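From: Olaia Cifuentes
To: floor-automation list
Date: May 9, 2021
Subject: Re: [floor-automation] Packing cell at Trukusbridge, what happens to the bench jobs

Saqib Awan wrote:

> We were told in February that the Mamora cell would take over the
> picking at benches 3 and 4. Since then I have heard three versions of
> what that means for the people who work there. Can somebody who was in
> the planning meetings say which one is right? Also, who is supposed to
> clear a jam on nights? My people have had no training and they are
> asking me every shift.
>
> I would also like to know if the rate is going to be set off the
> machine. At Paredes they did that and it was a bad year for everyone.
>
> Saqib

Saqib,

I was in two of the three meetings, so this covers most of it. Nivaldo was in the other one and can correct me.

Benches 3 and 4 stay where they are until the cell has run 40 full shifts without a supervisor standing next to it. The count has not started. When it does, the number will go up on the board by the time clock.

Nobody on those benches is being let go. The jobs change, though, and I would like people to hear that plainly. The cell picks up single items and puts them down in the tray. It does not check for damage, it does not fold inserts, and it does not deal with anything that comes in with a torn label. Those tasks stay with people. One person from each bench moves to inspection after the cell, and the others go to returns, which has been short since winter. Same grade, same pay, same start time. Visitación has this in writing and will give a copy to anyone who asks at the office.

On jams: nights will not be asked to clear anything inside the fence until they have had the half-day course. Until then the instruction is to press stop, hang the tag and call maintenance. If maintenance takes an hour, it takes an hour. Write down the time so we have a record of it.

On the rate: no, it will not be set off the machine. The planned figure for the cell is 105 items an hour on the small round goods and less on everything else. The bench rate was agreed separately and is not open this year. If a lead tells you something different, send them to me.

The programming is being done at Studau, and they try each grip in simulation before it goes anywhere near our floor. Saturnino has been sitting in on those calls from the bench side. He asked them to start with round items, as those are the ones that get away from us by hand. The room in their software is whatever came with it, so don't look for our layout in there. 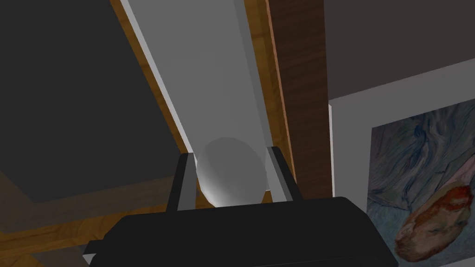 Simulation render, gripper with test sphere between the fingers.

Two things Saturnino brought back that I think matter here. First, the fingers need a clear gap on both sides of the item, so the trays cannot be filled as tight as we fill them now. That means more tray changes, and somebody has to do them. I have asked for those to be counted as work and not as waiting time. Second, Studau wants a list of the items people on the benches find hardest to pick up. There are 481 item codes in the small goods aisle and I am not going to guess. Please have each bench write down their worst ones and leave the sheet in my tray.

Still open: who relieves the inspection position for breaks, and whether the returns people get stools. I have raised both and have no answer yet.

Olaia

--
Olaia Cifuentes
Shift planning, Trukusbridge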